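# Absentee ballot for local runoff, do I have to request it again?

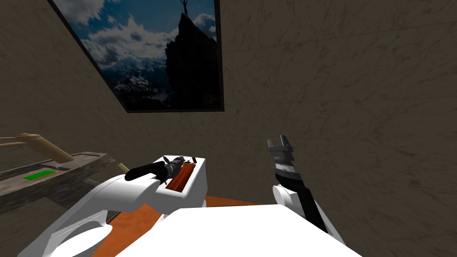

So I voted by mail in the first round for Lenlow town council, no problems. Now theres a runoff in April between Barrios and the other guy and I'm hearing two different things. My neighbor says the first request covers both. Town website says nothing, or nothing I can find. I'll be out of state for work the whole month. Don't want to miss this one, last time the seat was decided by 165 votes.

Posted by narevier_mom, 2018-02-26

**Roy T.**

Check the form you sent in. On ours there's a box near the bottom, "this election only" or "this election and any runoff." If you ticked the second you're set. If you can't remember call the clerk, they can look it up by name and birth date. Took me 4 minutes on the phone. Also give them the out of state address NOW, they won't forward a ballot.

**bresico_bill**

Why bother, its the same people every time. 2,811 ballots in a town this size and half of them didn't even fill in the council part. Barrios will win anyway

**Pollworker in Lenlow**

Ignore the above. Roy is right about the box, but one thing to add: if your signature has changed since you registered, send an updated card with the request. We had a pile set aside last time for that, and people don't always get the letter in time to fix it. Mail it back at least a week early, sooner if you're far away. Postmark doesn't count here, it has to be in the office by close of polls. And sign the outer envelope, not just the inside one.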